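Progress report, Trerow project, second period
To: Halima Mbwambo
From: Emese Medve

1. Where we are

You asked for a written code of practice for the two-arm garment work by October. The draft has 42 rules. I would be happier with half that. Most were carried over from the Brarero handbook, which was written for single arms lifting rigid boxes, and I doubt anyone has tested them against cloth.

We logged 1,000 handling attempts this period. In 458 of them the operator marked at least one rule as "not applicable". That could mean the rules are wrong for the job, or that people tick the box to get on with their day. I can't tell which from the log, and I'd be wary of any summary that claims to.

2. Rules we are keeping for now

Stop both arms before anyone reaches over the table.
One named person on the stop button for the whole session.
Buttons, zips and rivets to be noted before a garment is gripped. Denim is the awkward case - thick seams, and metal close to where the fingers want to close.
Cables to be checked at the start of every session and again after any change of gripper.

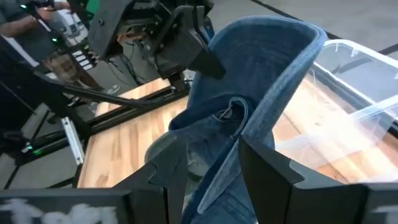
3. Rules I would drop

The Jutinero checklist asks for a signature after each garment. We have 253 signed sheets and I have yet to find one that records a problem. Either we are very good or the sheet is useless, and I know where my money is.

The fixed standing distance also needs another look. Wanyama use a floor line, we use a number in a document. I'd trust the line.

4. Next period

Cut the draft to 20 rules or fewer. Run it with two operators who had no part in writing it. No extra money needed, but I do need your decision on the signatures.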